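3.2 Booking agencies and the cost of a regional tour

The material for this section comes from three booking agencies, which we call Stitcombe, Odholm and Gagnon after the towns where their offices are. All three work with artists who play in halls of middle size, that is, halls with more than 300 places but without a permanent technical staff of their own. We were given access to the booking ledgers and to the settlement sheets which are signed by the promoter and the tour manager after each concert. In total the ledgers contain 1,441 confirmed bookings. We left out private events and school concerts, as the fee in such cases is often set by other rules.

A first observation concerns the form of the contract. At Stitcombe nearly all artists are booked against a fixed guarantee, and the agency takes its commission from this sum before any costs are deducted. At Odholm the usual form is a lower guarantee together with a share of the door. The Gagnon office uses both forms, and the choice seems to depend on how well the agent knows the promoter. Several agents told us that they prefer the guarantee for the first visit to a town and accept a share only when the second visit is being discussed. Such a habit protects the artist, but it also moves the whole risk of a new market to the promoter, and small promoters are aware of this.

It is more difficult to say who pays for the transport of equipment. The standard contract used by Gagnon mentions only "backline and personal effects", and this expression was read in different ways by the two sides in 53 of the settlements that we examined. In most of these cases the disagreement was small and was solved on the same night, usually by dividing the amount. In a few cases it delayed the payment of the fee until the next month. 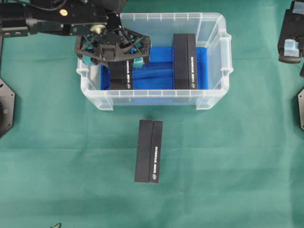
Figure 3. Small items in an open storage bin.

Commission on transport is treated differently again. Stitcombe considers a transport allowance to be part of the fee and takes its percentage from it, while Odholm does not. Artists who had moved from one agency to the other often did not notice the change until they received the first statement. The size of the load matters less here than one could expect. Two black cases standing in a clear plastic bin, as in Figure 3, would fall under the same clause as a full van, for the contract gives neither a weight nor a number of pieces. One agent at Gagnon proposed to attach a list of items to every contract, but her colleagues found that this would make the negotiation too slow – many bookings are still agreed by telephone in the late afternoon, and the paper follows some days after.

The festival at Gruradov deserves a separate remark. It books artists from all three agencies every June and it uses its own contract, which the agencies must accept without changes. This contract has 8 clauses on travel and equipment, and it states clearly that the festival pays for one vehicle per artist. We found no dispute on transport in the Gruradov settlements. However, the guarantees were also lower than those paid to the same artists elsewhere in the same season. It is possible that the agents accept a lower fee in exchange for clear conditions, but it is equally possible that they accept it for the publicity, and our data do not permit us to separate these two explanations.

The position of the promoter in the autumn season, when most of the share contracts are signed, is treated in Section 3.3.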